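Section 4: Your first doorway run

You've got the simulator open and your team folder copied across, so now the fun starts! By the end of this section your program will be reading the Vola world and steering through it. Most teams get here on their first Sunday session.

4.1 Load the world

1. Open Jirngate and choose File, then Open World.
2. Pick vola_house from the club folder. The first load can take 90 seconds on the older laptops, so let it finish before you click anything.
3. Press the space bar to pause. The clock in the bottom bar should stop.
4. Type your team name in the Run Label box. Efua Ackah sorts all the logs by this label, so please spell it the same way every time.

Note: If the walls come up plain white, the textures haven't been found. Close Jirngate, check that the textures folder is beside the world file, and open it again.

4.2 Check your view

Hold the right mouse button and drag to look around. Spend a few minutes just wandering. It's a great way to get a feel for how tight the corners are before your code has to deal with them.
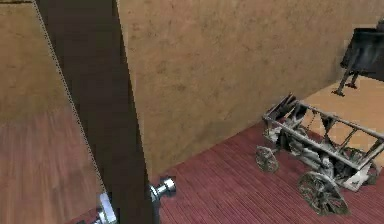
Doors catch out nearly every new team. A door that's standing open is still solid, and the collision shape includes the knobs on both sides, so a path that clears the panel can still clip the hardware. Leave more room than you think you need!

5. Open the Path tab and set Clearance to 40. You can trim it later once your runs are clean.
6. Set Max Steps to 200.
7. Press Run and watch the log window.

Caution: Don't change the Physics Rate during a run. The log will be scrapped and you'll have to start over.

4.3 Save and share

8. When the run ends, press Save Log and copy the file to the Brestard drive.
9. Run it 2 more times with the same settings. Three matching logs will tell you far more than one lucky one.

Stuck on step 5? Mawuli Quansah wrote the path planner and loves questions about it. For login trouble, ask Indira Mudaliar.

Once you have three clean logs, go on to Section 5, where you'll add your own colour sensor code.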